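Rubik's cube
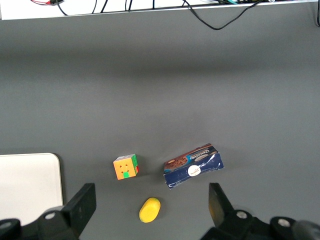
A cube on a grey tabletop, one green sticker among the orange.

The Rubik's cube is a puzzle of coloured stickers, usually met on a desk, nearly finished, in the care of someone who has stopped trying. One face is fairly easy. The remaining five account for most of the swearing. In Turnness, where a Sunday cube club meets above the chip shop, peeling off stickers is regarded as cheating and also as the commonest method. The club record stands at over 300 failed attempts by one member.

Comments (2)

Tridon: Mine has been one sticker out since June.

Lurkico: Same. I put it on a high shelf.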